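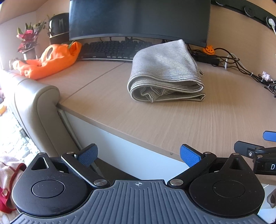
How I Tag Sports Video With a Cloud Model (Without Running Up a Silly Bill)

I help out with stats for a small club basketball program, and for two seasons I logged every possession by hand. Pause, type, rewind, type. Then we got access to Storulance, the cloud storage and processing account our league uses, and I figured there had to be a way to let a computer do the boring half. There is! It took me most of April to get it running the way I like, so I'm writing the whole thing down while I still remember it.

You don't need to be a programmer. If you can fill out a web form and edit a spreadsheet, you're fine.

What you need before you start

A storage bucket on Storulance (any region, but pick the one closest to you or your uploads will crawl). An account with Javen, which is the video labeling service I use. The free level is OK for this. And a folder of game footage, ideally shot from one high spot at center court. Phone video from the bleachers works too, it just needs more cleaning up afterward.

Step 1: Cut the game into clips

Don't upload a whole game as one file. I did that the first time and the job sat there all evening and then timed out. Cut it into clips of 10 minutes or less - any free video editor will do it. Name them in order with the quarter first, so something like q1-a, q1-b, q2-a. Javen sorts by file name and nothing else, so if you call one "good one final" it will end up in a strange place and your game clock will be off for everything behind it.

Keep each clip under 500 MB. If yours are bigger, drop the resolution a notch. I really couldn't see any difference in the results between the big files and the smaller ones, and the small ones upload so much faster.

Step 2: Make two folders in your bucket

Call one "in" and one "out." Clips go in the first, results land in the second. Please don't use the same folder for both. The job watches for new files, and when it writes its results into the folder it's watching it sees those as new files too, and off it goes again (ask me how I learned to read a usage report).

While you're in there, set a spending alert. It's under Account, then Limits, then Alerts. Mine emails me once the month's total goes past 6 dollars. That's low on purpose, and on a normal month I never hear from it.

Step 3: Connect Javen to the bucket

In Javen, open Sources and choose Add. It'll ask for an access key. Go back to Storulance and make a new key just for this, with read permission on "in" and write permission on "out," and nothing else ticked. Paste it over and hit Test. You want the green check. If you get a gray circle, wait a minute and try again - new keys are slow to wake up sometimes.

Step 4: Pick your labels

This is the fun part, and it's also where I see people get carried away. Javen ships with a list of ready-made basketball labels and you can switch on as many as you want. Start with shot, rebound, turnover and substitution. Run a game with just those and see how it does.

I turned on everything my first time, screens and deflections and help rotations, the works, and got back a file so full of guesses that fixing it was slower than doing it by hand! The simple labels are pretty reliable. The clever ones need better camera angles than most of us have.

Step 5: Run one clip

One. Don't queue the whole game yet. Pick a busy stretch with both teams going up and down the floor, start the job, and go make a sandwich. When it's done there'll be a spreadsheet in "out" with a time, a label and a confidence score on each row.

Open it next to the video and spot check. My test clip came back with 219 rows, which seemed like an awful lot until I noticed it was logging warmup shots on the side basket. Javen has a setting called Court Mask where you draw a box over the part of the floor you care about. Draw the box, run it again, and the extra rows go away.

Step 6: Set the confidence cutoff

By default you get every row, even the ones the model is barely sure of. I sort by the confidence column, scroll down until the labels start looking wrong, and put my cutoff right there. It's different for every gym. Dark floors and white jerseys are easy, and our own gym with the tan floor and yellow jerseys is a bit of a nightmare, so I keep a separate cutoff saved for home games.
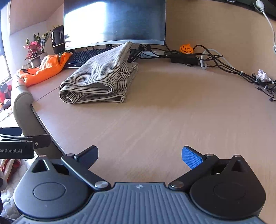
Thepsuriya wrote in to say that the cutoff should be set per label and never for the whole file, because substitutions always score lower than shots and a single number throws most of them out. I tried it on an old game and yep, I'd been losing substitutions for weeks. So do it that way: filter by label first, then pick a number for each.

Step 7: Run the full game and export

Drop the rest of your clips in "in" and let it go. When everything has finished, use Merge in Javen to stitch the spreadsheets together, then export as CSV. I bring mine into Isomum to make the charts, and the only thing to watch is the time column. Isomum expects minutes and seconds and Javen gives you plain seconds, so change the format on import or your fourth quarter will be several days long.

Last bit: empty the "in" folder once you've checked the export. Stored video is what you pay for month after month, and the spreadsheets take up next to nothing. I keep the original footage on a drive at home and put clips back up only if a coach asks for a rerun.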